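Color Changes Without Tears
Speaker notes, afternoon session for molders and setup people
Birutė Org, Rokham

Before starting: water on the left, clicker on the right, bag of chips and streaky lids under the lectern. Ask if the back row can hear me. If the room is still filling up, tell the parking story and wait.

Opening

Good afternoon, everybody, and thank you for coming to this one when there is a perfectly nice session on hot runners next door. I'm Birutė, I work at Rokham, and I have spent more of my life than I care to add up standing beside an injection press waiting for black to stop being black. We mold housewares and closures, mostly polypropylene with a fair bit of ABS, and we change color all day long. So this is a talk from the floor. I'm not a chemist, and if there is a chemist in the room I would love to meet you afterward, and please be gentle.

(Pause. Hold up the first lid, the gray one with the red streak. Let people pass it along. Ask for it back!)

That lid came off a press at our Dutley plant in September. We had been running red for most of the shift, we went to light gray, and the parts looked clean. Good gray lids, box after box. And then the red came back, just a little wisp of it near the gate, long after everyone had signed the thing off and gone for coffee. We scrapped 300 pounds of product sorting through it. I keep the lid in my desk drawer and take it out when I feel clever.

What I want to do today is go through where the old color hides, then the order we do things in now, and then purging compounds, which I know is what half of you came for. Stop me whenever you like. I mean that, I'd much sooner talk with you than at you.

Where the color hides

(Slow down in this part, I always rush it.)

When people picture a barrel being cleaned they tend to picture a pipe being flushed. New stuff goes in the back, old stuff comes out the front. If only! Melted plastic likes to stick to hot metal, and the layer right up against the wall hardly moves at all while the middle goes sailing by. You can push a great deal of natural resin down the center of that flow and leave the skin on the wall quite happy where it is. Then the temperature shifts a bit, or somebody changes the screw speed, and a piece of the skin lets go.

The places we look first: the check ring and its seat, the back side of the flights, the joint between the barrel and the end cap, and the nozzle tip if it's the wrong tip for the adapter. That last one is worth walking out to your own presses and looking at. Any step where the bore of one piece is bigger than the bore of the next gives you a little shelf, and plastic sits on a shelf and cooks. Žydrūnas Raudsepp, who runs our tool room, pulled all the tips off one bank of presses and found three that didn't match their adapters. They had been put on in a hurry at some point and had simply stayed on.

And then there is everything above the throat, which I am a little embarrassed to bring up with grown-ups. Pellets in the lid seal of the hopper. Pellets in the magnet drawer. Dust from masterbatch stuck by static to the inside of the loader, up high, where you need a stepladder and a good flashlight. We once blamed a screw for blue specks for a whole afternoon, and the blue was sitting in the elbow of a vacuum hose.

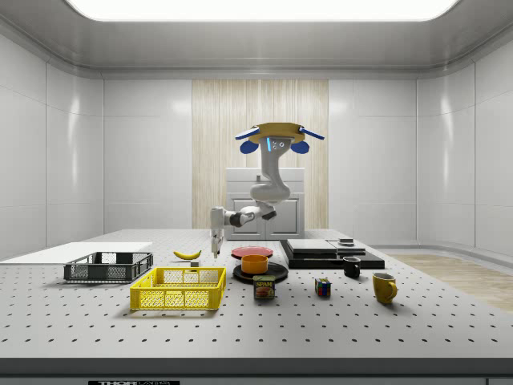 White arm and gripper above the perforated tabletop, simulated view.

The order of things

(Ask for hands: who has a written color change procedure? Then ask: who follows it? Wait for the laugh.)

We plan the week light to dark wherever sales will let us. Natural, then white, then the pale colors, then the strong ones, then black, and a proper clean before we go around again. You all know this. What we had never done was give the scheduler a piece of paper with the colors ranked, so she was guessing from the names. If your color is called Harvest, is it light or dark? Ours is a sort of brick. Razia Mughal in planning asked for chips of every color we run, stapled them to a board in order, and the schedule got better that very week. Cost us a stapler.

Here's how the change itself goes at our place. We start at the top. Hopper emptied and wiped, loader filter out and blown off away from the press, hose run until it's silent, and the throat vacuumed. Only then do we touch the barrel. Run the screw empty, back the carriage off the mold, and keep the screw forward while the first purge goes through. We used to start purging while somebody was still up the ladder with a rag, and of course every pellet he knocked loose went straight down into the material we had just paid to put through.

Next we change the speed on purpose. A few short, brisk shots, then slower turning with some back pressure on, then brisk again. We find the change in pace does more than any steady push. Please stay inside what your machine and your material allow, wear the face shield and the sleeves, keep the purge guard shut, and don't let anyone lean in to look. Purge patties stay hot in the middle long after the outside looks solid. They go in the metal bin and they stay there.

(If someone asks about heats: yes, we raise the nozzle and front zone a little for stubborn colors, within the resin maker's limits. Don't give a number from the stage. Every material is different and somebody will write it down.)

Then the hot runner, if there is one, with the mold open and the plates protected. It gets its own line on our sheet with its own initials. The Dutley lid, by the way, was a hot runner lid. The barrel was spotless. The red had been tucked in behind a tip insulator the entire time.

Purging compounds

All right, the part you came for. I'm not going to tell you which one to buy. We've used plain natural polypropylene, we've used our own clean regrind, we've used two commercial mechanical grades, and since spring we've been using one called Gatix on the darker changes. I get nothing from them except a pen, and the pen has stopped working.

The first time we tried Gatix we hated it. It went in, it came out, the streaks were still there, and Uldis Grīnberga, our night lead, wrote one word on the sheet that I won't read to you. Then we sat down with the instructions. It wanted a soak, and we hadn't given it one. We had been treating it like any old resin and running it straight through. With the soak in, the same press, going from the same black to the same white, was making sellable parts after 4 pounds of the stuff. We had been putting 70 pounds of natural through that press and calling it normal.

Now, that's one press and one pair of colors, so take it for what it is. On small barrels with an easy change we still use natural and we see no reason to stop. And if your material is glass filled, or heat sensitive, or going into anything medical or food contact, talk to your supplier before you put any compound near it. Ask them as well how to get the compound back out, which takes material and time too and ought to be counted in your trial.
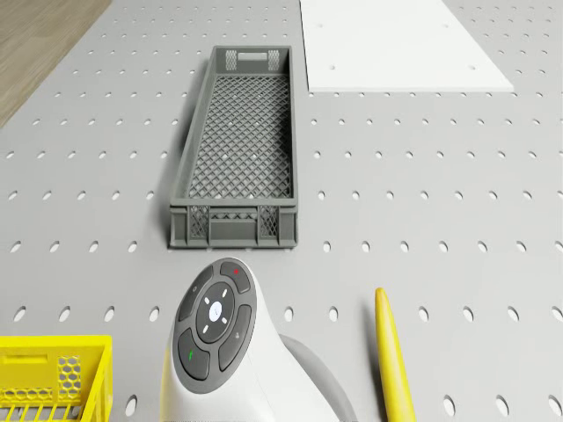
Gray crate with a diamond-mesh floor on the perforated tabletop.

How to run a fair trial

Pick one press. Pick your worst regular change. Do it the old way first, with a scale and a clock, and write down the pounds used, the minutes until the first good part and the number of scrap parts after that. Do it the new way, same people if you can manage it. Then do both again, since the first try with anything new is mostly people finding out where the scoop is.

Weigh the patties. I can't say this warmly enough. We had years of sheets that said "purged until clean" and not one of them told us what it had cost.

Save parts, too. We bag one from the first good shot, one an hour later and one at the end of the run, and we look at them side by side under the same lamp. Troels Hjaltested in quality set that up after the complaint from Grigaitė, who buy our white dispensing caps and have much better eyes than we do. The hour-later part is the one that catches the red wisp.

(Pass around the bag with the three white caps. The middle one has the speck. See who spots it.)

When purging isn't going to do it

Sometimes you have to pull the screw. If you see black specks that come and go with no color change behind them, that's likely burned material, and pushing more compound at it can be good money after bad. We pull screws when the machine is down for something else anyway, brass brushes and brass scrapers only, and take a photograph of each one before it's cleaned. A check ring worn on one side will hold color forever. No purge in the world will fill in a groove.

Also, shutting down. Please don't leave a dark ABS sitting in a hot barrel over a break with nobody minding it. Seal it off with whatever your supplier recommends, bring the heats down properly, and the morning crew will think kindly of you.

Questions

(Leave a good ten minutes. They always ask about regrind. Clean, single color, dry, screened for fines, and labeled by someone who cares. They will also ask whether operators mind the extra paperwork. Yes, they did, until we cut the sheet to a single side and put the pen on a string.)

If we run over I'll be by the coffee with the rest of the lids. Please bring me yours, I collect the ugly ones. Paper copies of our change sheet are on the chair by the door, and the blank weight log is stapled behind it.

(Get the gray lid back.)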